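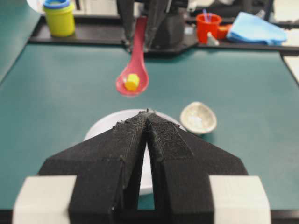 Spoon task, near arm's wrist camera. Far arm has the pink spoon with the yellow hex piece in it, near arm waiting over the plate.

9 October 2019

Long day on the spoon task, and a good one on the whole, so I'm writing it up while I still remember which changes we made in which order. Zuzanna and Bogdan split the driving between them and I sat at the logging desk with the tea, a division of labor I could get used to.

We finished with 146 new episodes that I'm happy to keep. That puts the spoon set at 1,485, against the 2,000 we promised Edmund for the January training run at Barkcombe. I had been quietly worried about that number and I'm less worried now. Nine more went into the reject folder, mostly because the operator started moving before the recording had properly begun (me, twice, when I took over so Bogdan could eat something). Please don't delete those yet! Dariusz would like to try trimming them.

The thing I most want to remember is the waiting position of the near arm. Last week we let each driver park it wherever felt comfortable, and when I played the episodes back on Ravia I could tell who was driving from the first second. If I can tell, the model can tell, and I'd sooner it paid attention to the spoon. So this morning we agreed that the near arm waits low over the plate with its fingertips almost together, and the far arm brings the spoon across in front. The wrist view is a bit crowded that way, with our big black fingers over a good part of the plate, but the spoon and the piece show up nicely above the tips and that's what we need from this camera. The plate we can get from the overhead view.

Zuzanna made a good point about the pink spoon on the teal mat – it's almost too easy to pick out. She'd like a duller spoon for a portion of the remaining episodes, and I think she's right, but I don't want to change the spoon and the waiting position in the same batch. Spoon next, then. We also talked about the things on the back ledge, the red cup and the blue cloth and so on. My vote is to leave them in and shuffle them between batches, so the model doesn't come to rely on a cloth being on the right. Bogdan would prefer a bare ledge. We didn't settle it.

The printed fingers are getting fuzzy along the edges, little fibers you can see quite plainly in the wrist view. I can't find any sign that it bothers the grip, so I've left them alone. Czesław has the Pietrzak print profile if we decide we want a fresh pair, but please write it in here if you swap them, with the episode number, or we'll be puzzling over it for weeks.

Still to do: copy today's batch over to Ginport, rename the folder (I called it "spoon_new" again, sorry), and ask Edmund if he wants the rejects listed separately. Bogdan has the first driving slot next session, Zuzanna after him.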